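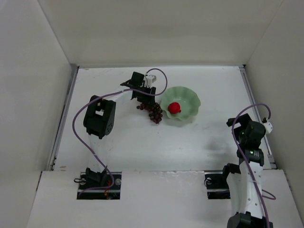

Food items on a white surface with white walls on three sides.

Food on white background comes out gray and slightly green. Exposure or white balance?

Posted in: Help > Lighting and Color > Small Products

Asked by Elvia Ochoa, Fri 8 October

I shoot catalog pictures of packaged and loose food for a wholesaler, Mosero. The set is a white box with an open front. Two LED panels from Clindbridge, one on each side, diffused. Camera on a tripod, ISO 400, f/8, aperture priority, auto white balance, raw plus JPEG.

The background reads as mid gray in every file. When I push exposure in the editor until the white looks white, pale items such as rice cakes and peeled garlic lose their edges. There is also a green tint in the shadows that varies from one file to the next, even when I have not touched the lights. I have 628 items to get through and can't correct each one by hand.

I tried exposure compensation at +1. Better, but the level still moves when I change the item. A dark one comes out brighter than a light one. The room has a window and ceiling fluorescents, which I leave on.

Is this a metering problem, a color problem, or both?

Answer 1 (accepted)
Baptiste Cordier

Both. They have separate causes, so fix them separately.

Metering: the camera assumes the area it measures should average out to a middle tone. Fill that area with white and it underexposes. Put a dark item in the middle and it compensates the other way, hence the drift. Aperture priority will keep doing this with any fixed compensation value. Switch to manual. Set ISO 200 and f/8, then lengthen the shutter time until the bare background sits just under clipping in the histogram. Leave it there for the whole session. The tripod takes care of the longer exposure.

Color: turn off the fluorescents and cover the window. Your panels, the tubes and daylight are three different sources, and the daylight changes through the day. Auto white balance then makes a new guess for every file. Shoot a gray card at the item position, set a custom balance from it, and shoot the card again whenever a light is moved. In raw you can sync that one correction to the full batch.

Edges of pale items: too much fill. White walls bounce light back from every side. Stand a strip of black card just out of shot on each side of the item and you get a thin dark edge back. Start with the strips close and move them out until the line looks natural.

Answer 2
Noemí Cervantes

Agree with the above. Check the panels too. Cheap LEDs can have a green bias of their own and a custom balance only removes it if both panels have the same bias. I had a mismatched pair and ended up putting a weak magenta gel on one. Let them warm up before you shoot the card.

Answer 3
Zulkifli Santoso

just use +2 compensation, works for me

Comment from Elvia Ochoa: Manual exposure and lights off fixed most of it. Background is now the same level in all 3 test files. Remaining tint was the left panel. Have not tried the black card yet.

Comment from Baptiste Cordier: Try it on the garlic first.

We use cookies to keep you signed in and to remember your display settings. Accept all | Manage choices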